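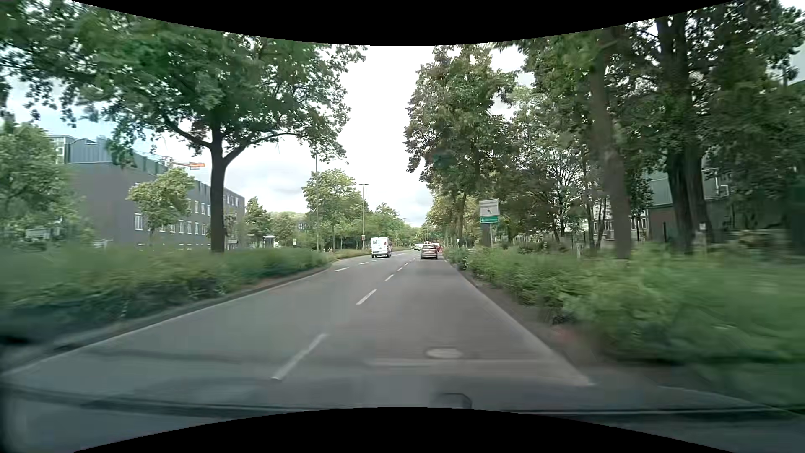
Dash view, Soltia run, right lane. White van to the left, dark SUV ahead, hedges both sides.

21 May 2023

Second pass over the Soltia road footage. The haul is 3,268 clips, and I had been telling people it was a lot. Then I ran the duplicate filter we borrowed from the Lanz job and 1,327 of them went in the bin, mostly us sitting at lights looking at the back of somebody's car. The model already knows what a stationary bumper looks like. It is the one thing it is very good at.

Kept the clip the still above comes from. It is dull in a useful way. Flat white sky, no hard shadows, a dark SUV in our lane and a van one lane over, and a red vehicle partly tucked behind the right side of the SUV. That red one is the reason I stopped on it. The pre-labeler gave it a box, then lost it, then gave it a new ID, then merged it with the SUV, all in one clip. There is also a bit of orange showing over its roof which got its own box, as "cone". I have no idea what it is. Set to unknown and moved on.

Labeling rules, since I argued with myself about these all morning and would like to do it only once:

Partly hidden vehicles get a box around the part you can see, plus the hidden flag. Do not guess the full shape. The old Hodstead set guessed, and we are still finding cars in there that drive around with their rear halves inside buses.

Far vehicles: if you can tell it's a vehicle without playing the clip, label it. If you need to play the clip, use the "distant" class. The pale one up the road to the left of the SUV goes in as distant. I went back and forth. Distant.

Lane dashes: label each one you can separate from its neighbor, even the tiny ones. The near dash smears a little from motion and the pre-labeler likes to draw it too short. Pull the end out to where the blur stops. Same for the tip of the right edge line.

Where the road widens on the left there is another row of dashes. These are not our lane. The tool snapped them onto our divider and produced a lane that bends sideways for no reason, like a driver who has remembered an errand. Split by hand. This needs fixing in the snapping code, so it goes on the list with the other snapping bugs (9 now).

Signs: the one behind the right hedge can't be read, apart from an arrow on the green panel pointing left. Class is "sign, direction", text field left blank. Blank means blank. Two clips in the last batch came back with the text field filled in from what I can only call optimism.

Manhole covers: yes, still a class. I know. The planner wants them.

Problems with the rig

The inside of the car keeps getting into the training data. We have black curves top and bottom and a good wide strip of hood and lower windshield, and the mask I drew in March was for the old mount, so it covers the wrong strip. Worse, there is a little dark outline low down, right of center, that looks like a reflection in the glass. The detector found it in four clips in a row and called it debris on the road. From its point of view we have been following the same piece of debris at a constant distance for the whole drive, and it has been very patient about this.

Tried widening the mask to cover the outline. That also hides part of the near lane surface, and the near lane surface is most of what we came for. Put the mask back. Plan is to black out the dashboard with the felt from the Bindgate cart and see if the outline goes away. If it doesn't, it isn't a reflection and I owe the detector an apology.

Sideways blur on the hedges is strong close in. Shorter exposure would help but we are already grainy under trees. Leaving it alone for this set. Hedges are "vegetation" whether smeared or not, and I'm not paying for leaf edges.

What's thin

Sorted the kept clips by what is in them. Plenty of daylight, plenty of cars seen from behind. Hardly anything coming toward us, hardly any cyclists, and almost no rain. The first test model trained on this set reports, with great confidence, that all vehicles have tail lights and no fronts. It scored well, too, on a validation split that came from the same road. Pulled that number out of the slides before anyone could get fond of it.

To do

— New mask for the new mount. Draw it from a parked frame this time.
— Felt on dash, one short loop, compare.
— Re-split train and validation by road. Splitting by clip puts the same hedge on both sides.
— Send the red vehicle clip to the tracking people as a test case. Ask nicely.
— Book the car for a two-way road. Preferably in rain. Check who has the wiper blades, the current ones leave an arc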